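Kendra Lemieux

Everyone in my feed is sharing the claim that a made bed adds 40 minutes of sleep. I went looking for where the number comes from.

The post links to a blog. The blog links to a mattress newsletter. The newsletter links to nothing - it just says "studies show." 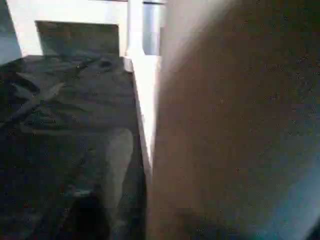
Dark fabric, wrinkles left in.

I did find one survey. 1,823 people, all of them asked to guess how long they slept. A guess isn't a measurement, and tidy people may just keep steadier hours.

Somebody replied that it worked for her in 2 nights. Glad to hear it. I'd still like to see 90 nights, with a clock.

If you have the original study, send it. A real one please, with a methods section.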